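Jisent Hand-Held Gripper Pair
Demonstration sets and open day bookings, Raldale workshop

The Jisent pair is a left and a right gripper, held one in each hand and used for ordinary desk and bench tasks. We stock it for sale and for hire, and you can try a set at Raldale before you order. Visits are by appointment, with open days through the year.

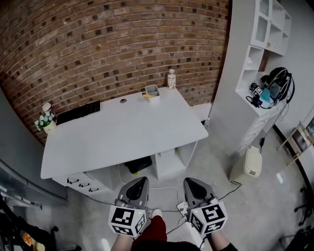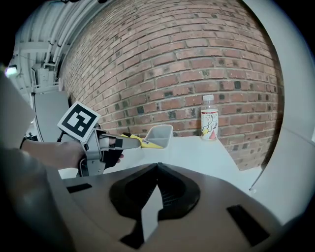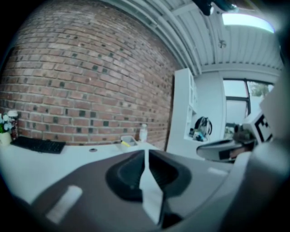 What happens on a visit

A session is held at a desk, with everyday items and no special fixtures. You work with both grippers while one of our staff stands by to answer questions. Most visitors start with small, light objects and move on to bottles once they have a feel for the grip. You are welcome to bring your own parts, as long as they are clean and can be lifted safely in one hand.

The first part of the visit covers grip, finger changes and care of the marker faces. The second part is yours to use as you like. Groups are kept to 12 people so that everyone gets a turn. Larger groups can be split over 2 sessions on the same day.

Please wear closed shoes and tie back long hair. Sleeves are fine, but roll up anything very loose. There is step-free access from the parking lot, and coffee is available in the front office.

What comes in the box

Left gripper and right gripper
Marker cubes, fitted
Spare finger pads, one set
Cables and carrying case
Printed set-up guide in English and French

Order code: 471
Hire deposit: $100, returned when the set comes back complete

Finger options

The standard fingers suit most handling work. Meken makes a softer finger that fits the same mount, and we keep a few on the bench so you can compare the two. Softer fingers wear faster on rough surfaces – keep a spare set if you handle unfinished wood or cast parts. Colours vary from batch to batch and make no difference to fit.

Care

Wipe the pads with a damp cloth after use. Do not use solvent on the printed markers. Scratched or peeling markers should be replaced, and Cormier supplies these in sheets through our parts counter. Store the grippers in the case with the fingers open.

Booking

The July open day is full. The next one with places left is 04/09/2021. To book, send us the name of your organization, the number of people coming and a line or two on the work you have in mind. Hire sets can be picked up on the day if the deposit has been paid in advance – tell us when you book and we will have one packed at the front counter.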